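Battery Storage Sizing for a Campus Solar Contract: Final Project Report

Course project, Energy Systems Planning
Submitted in August

Summary

This report examines whether the Skostbridge campus should add battery storage to the solar supply contract it holds with Favimdale, a small community-owned solar site connected to the same distribution feeder. The contract covers only part of the campus load, and the remainder is bought at a time-of-use rate. We modeled the campus load against the solar output at hourly resolution and tested two battery sizes under three operating rules. The smaller battery gave the better return under every rule. The larger battery reduced evening purchases further, but its extra capacity was idle for much of the winter and its cost was not recovered within the contract term.

1. Background

The campus signed its supply contract with Favimdale before the present rate structure was introduced. At that time the utility charged one flat price per kilowatt-hour, and the hour at which solar energy arrived had no effect on its value. Under the present rate the evening block is the most expensive of the day, and the midday block is the cheapest. Favimdale delivers most of its output in the midday block.

Under the contract, energy delivered in any hour is credited against campus use in that same hour. Any excess is sold back at a lower export price. During the summer session, when the dormitories are mostly closed, the excess is considerable. A battery behind the campus meter would allow part of this energy to be held until evening.

The facilities office had already received a proposal from Nutsugah, a storage vendor, which recommended the larger of the two sizes studied in this report. The proposal assumed a full charge and discharge cycle on every day of the year. One purpose of the project was to check that assumption.

2. Data

Campus load was taken from the main meter, which records at intervals of 30 minutes. The readings were summed to hourly values. Solar output was supplied by the Favimdale operator as hourly totals for the campus share.

The merged record contained 1283 missing or rejected hours. Most of these fell in a single block in late winter, when the communications link at the solar site was down. The rest were scattered. Gaps shorter than three hours were filled by linear interpolation. Longer gaps were filled from the closest day with similar cloud cover, using the public weather station record. We ran the model with the late winter block filled and again with it removed. The ranking of the battery sizes did not change.

Rates were taken from the published schedule. We did not attempt to forecast future rates, and the schedule was held constant in all runs.

3. Method

The model was written in Flullow, the open-source dispatch tool used in the course. It steps through the year one hour at a time. In each hour it compares load with solar delivery, applies the operating rule, updates the state of charge, and records the energy bought or exported.

Three operating rules were tested.

Rule A charges the battery from excess solar only and discharges it whenever load exceeds solar.

Rule B charges from excess solar only but holds the energy until the evening block begins.

Rule C is the same as Rule B, with additional charging from the grid in the cheapest overnight hours if the battery is below half full.

Round-trip losses were applied at discharge. Standby consumption for the battery cooling system was included as a constant load. This item was missing from our first version of the model, and adding it reduced the savings from the larger battery more than we expected, as its cooling system runs all year regardless of use.

Degradation was represented by a fixed yearly reduction in usable capacity. A more detailed treatment would relate capacity loss to temperature and depth of discharge, but the vendor data sheet did not give enough information to support one.

4. Results

4.1 Smaller battery

Rule A produced the lowest savings. The battery often emptied in the late afternoon, before the evening block started, and the stored energy displaced purchases at the middle price. Rule B corrected this. On most days between spring and early fall the battery reached full charge before mid-afternoon and was discharged completely by the end of the evening block.

Rule C added savings in winter, when there was little or no excess solar. The gain was moderate. The difference between the overnight and evening prices is large enough to cover the losses, but it leaves a thin margin once degradation from the extra cycles is counted.

4.2 Larger battery

The larger battery has roughly twice the usable capacity of the smaller one. Under Rule B it reached full charge on fewer than half of the days in the year. In December and January it was almost unused. Under Rule C it was used more evenly, though much of the energy passing through it then came from the grid and had no connection with the solar contract.

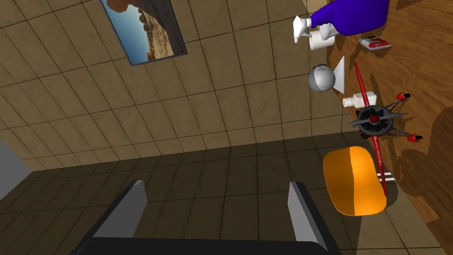

The full-cycle assumption in the vendor proposal therefore does not hold for this site. It would hold for a campus with a larger solar share or a lower daytime load. We repeated the run with the campus share of Favimdale output doubled, and in that case the larger battery performed nearly as well per dollar as the smaller one.

4.3 Sensitivity

The result was most sensitive to the evening price. A reduction in that price weakened the case for both sizes, and the larger battery was affected first. Changes in the export price had less effect — very little energy is exported outside the summer session. Battery cost matters in the obvious way, but within the range of quotes available to us it did not change which size was preferred.

5. Limitations

Only one year of data was available. The summer in that year was clearer than usual according to the weather station record, so the savings reported for Rules A and B may be slightly high.

The hourly time step hides short peaks. The campus also pays a demand charge based on its highest half-hour in each billing month, and a battery could lower this charge if it were controlled for that purpose. We left the demand charge out of the savings. The metering data would support a half-hourly model, but the solar data would not, and splitting the hourly solar values in two would have given a false impression of precision.

Installation costs at the campus substation were taken from the vendor proposal without an independent check. The proposal does not state whether the concrete pad and the fire separation distance are included in the price.

6. Recommendations

We recommend that the facilities office request a revised quote for the smaller battery, operated under Rule B in the first year. Rule C can be enabled later through a settings change and needs no new equipment. The revised quote should state the standby consumption of the cooling system, the guaranteed capacity at the end of the contract term, and the scope of the site work.

If the campus later increases its share of the Favimdale output, the sizing should be run again before any expansion is ordered. The input files and the Flullow configuration for all runs are stored in the course archive, together with the list of filled hours and the filling method used for each.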